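Irnudance pair kit – two hand-held grippers for showing a robot how it's done

I sell these from my little shop page, and I use them most evenings, so you're getting the long version.
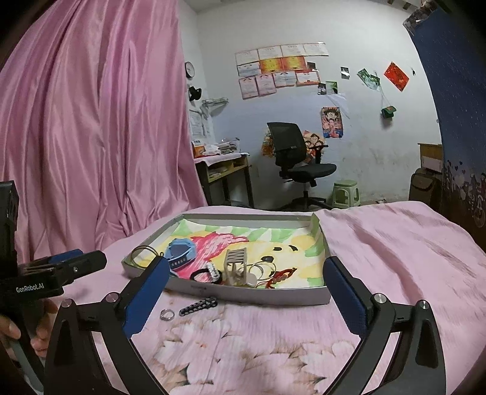
What you get

Two grippers, one for each hand, both with the two-finger jaw and blue pads. You get the wrist straps, a charging lead with two ends, a spare set of pads and the Skalura sync dongle, so both hands record on the same clock. It all packs into one soft case. The price is $779 for the pair, and I don't split pairs (I tried, and ended up with a drawer full of lefts).

You pick the grippers up, you do the job, and what comes out at the other end is a demonstration your arm can learn from. No leader arm bolted to a bench, no headset, no joystick. I came from joystick teleop and I still do it now and then, but for small fiddly stuff I get through far more takes this way, and my moves look like something a person would do!

What I use them for

Sorting small personal things, mostly. Bracelets, hair ties, a watch, wired earphones, all in and out of a shallow box lid. It's a great first task because everything behaves differently. A ring wants a careful pinch. A chain bracelet droops whichever way it likes. Thin wire loops are the worst – go in from above, close slowly, and lift straight up before you move sideways.

You don't need a lab for any of it. A bed works, and so does a desk or a kitchen counter. Soft surfaces give a bit when you press down, so I take a lighter grip there and let the fingertips just brush the sheet.

How the two-handed part feels

Weird for the first ten minutes, then fine. My habit is to let one hand park near the edge of the tray while the other one picks, then swap. If both hands go for the tray at once they bump, and a bump in the recording is a bump your robot will try to copy. The squeeze is light, and you can feel through the handle when the pads meet something solid. With string and elastic you won't feel much at all, so watch the tips.

Getting a good set of takes

Start and finish every take with both grippers open and held still for a second. I do four layouts of the same objects before I change the objects themselves. Move things around properly between takes, too, a couple of them outside the tray, one touching another. My last bracelet set came to 126 takes over a week of evenings, and I threw out 7 where I'd rushed the drop.

Talk as little as you like, there's no microphone in the kit. Do keep your sleeves up, though. I lost a whole evening to a floppy cuff hanging over the left jaw.

Will it work with my arm?

If your arm has a parallel or two-finger gripper, very likely. The export tool writes plain hand poses and jaw width for each side, and there are ready-made profiles for the Bilyk desktop arms and the Fuller bench pair. For anything else you'll fill in a short settings file with your jaw opening and reach. One-armed setups are fine, just record with one hand and leave the other gripper switched off.

Care

Wipe the pads with a damp cloth and let them dry before you pack up. Lint kills the grip faster than anything, and bedding is full of it. Check the pivot caps once a month or so and snug them by hand – no power drivers, please. Pads are good for a long time, but if a smooth ring starts slipping out on you, swap them.

Shipping and returns

Orders placed before noon go out the same day. I'm closed for the last part of December. You have 30 days to send the pair back if two-handed recording isn't your thing, as long as the case and dongle come back with it. Spare pads are sold in sets of 4 and ship in a regular envelope.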